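Ticket 658 — Booking confirmations arriving twice
Product: Joletti Bookings, hosted plan
Opened by: Halonen Linen Hire
Priority: Normal
Status: Resolved, Oct 6, 2020

Customer report
Every customer who books through our website gets 2 confirmation emails. They carry the same booking number and arrive within a minute of each other. Bookings entered by our own staff at the counter only send one. We changed over to the Mestano mail relay in January and had no trouble until the last update. Please fix, as people are ringing to ask whether they've been charged double.

Support reply
Thanks for the report. We checked the payment records for the bookings you listed and each card was charged once. Could you send the full headers from both copies of one confirmation, and let us know which notification rules are switched on under Settings, Messages?

Customer reply
Headers attached. There are three rules switched on: new booking, changed booking and cancelled booking. We haven't touched them. I tried turning off "changed booking" and made a test booking, and only one email came through. We can't leave it off, though — customers need to know when a delivery time moves.
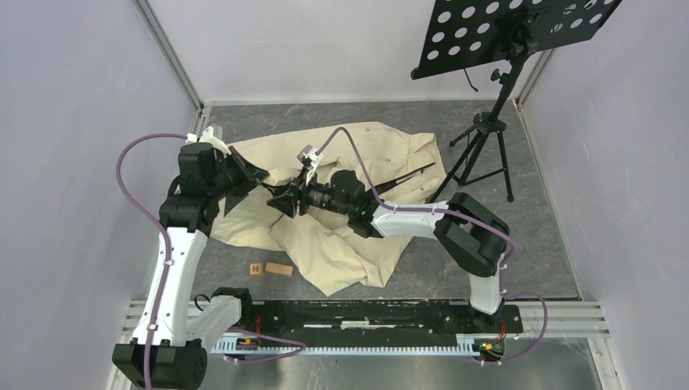

Support reply
That test was useful. The headers show both messages leaving our server under different rule names, so the mail relay is not at fault. When a web booking is paid, the Zumano payment add-on writes the receipt number back to the booking. Since the update, the system has treated that as a change and sent the second email. Counter bookings skip the add-on.

Workaround until the patch is out:
Go to Settings, Messages, Changed booking.
Open Conditions and untick "Payment fields".
Save, then log out and back in.

Customer reply
Done. First go didn't work, but I'd forgotten to log out. Made another web booking after that and got one email. Moved the delivery time and the change notice came through as it should.

Support reply
Good to hear. The patch was applied to your account overnight and more than 40 web bookings have gone through with a single confirmation each. You can leave "Payment fields" unticked or put it back, it makes no difference now. Closing this ticket. Reply within 3 days to reopen it.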